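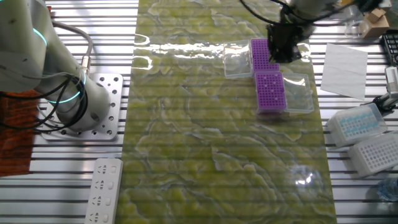

Bench on Saturday, left arm lit up, purple racks out on the marbled mat.

Saturday, workshop notebook, started writing at the bench and finished at home

Long one today. Goal was to get the tip rack job going with both arms live at the same time, since up till now I've only trusted one of them to move while the other sat there switched off. Ayuba came by to help with the wiring and stayed for lunch.

First thing was the mat. I've kept the green marbled one because the clear trays are easier to find against it than on bare aluminium, but the shiny film on top is a pain. The overhead light bounces off it in streaks and Lagman (the finder script, for anyone reading this who wasn't around when we named it) keeps reading a streak as the edge of a tray. I dropped the exposure a fair bit and that helped. Matte film would be the proper fix – Janelle, if you're ordering anything this month, please chuck some on the list.

Job order as it stands in Drivby:
home both arms
find the two purple racks
close on the first one, lift, pause
set it back down in its tray
same again for the second

I've left the second arm parked for all of this. It's powered and holding position, and the only thing I want from it is to stay out of the way. The keep-out zone around its base is set in Todalau now and not hard-coded in the job file, so if you shift the base plate over a few rows, change it there or you'll get a very confusing stop.

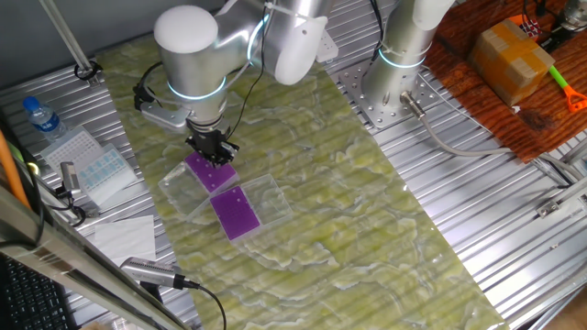
Grip force was the fiddly bit. I started at setting 12, which was left over from the bottle job, and you could hear the plastic complain. Backed it off a step at a time and ended up happy a good way below that. The other thing is how low the fingers go. Too high and the rack tilts as it comes up, too low and you're nudging the tray along with it. I've saved the height as its own value so it doesn't get lost the next time somebody redoes the home position. (Me. It was me last time.)

Encoder offset on the wrist joint came out at 3,545 after the re-zero. Writing it here because I lost the last one and had to do the whole routine over again in September.

Cables: still don't love them. Ayuba wants a proper sleeve on the wrist run and I think he's right, there's a loop there that swings more than I'd like when the joint turns. I had a go with hook and loop straps and it's better, but it's a stopgap. The grey ones can wait.

We had 2 stops all afternoon. The first was Drivby timing out, which a restart cleared. The second one I can't explain. The log says joint limit, but the pose it gives is nowhere near a limit, so either the log is wrong or the limit is. Left the file in the Satura folder with a note on it.

Still to do
matte film
sleeve for the wrist cable
check the joint limits against the sheet, all of them this time
ask Janelle whether she wants the racks done in order or whichever is closest first
tidy the right-hand end of the bench, there's too much stuff over there

Packed up at 5:40, arms homed and powered down, grip setting saved under the new name.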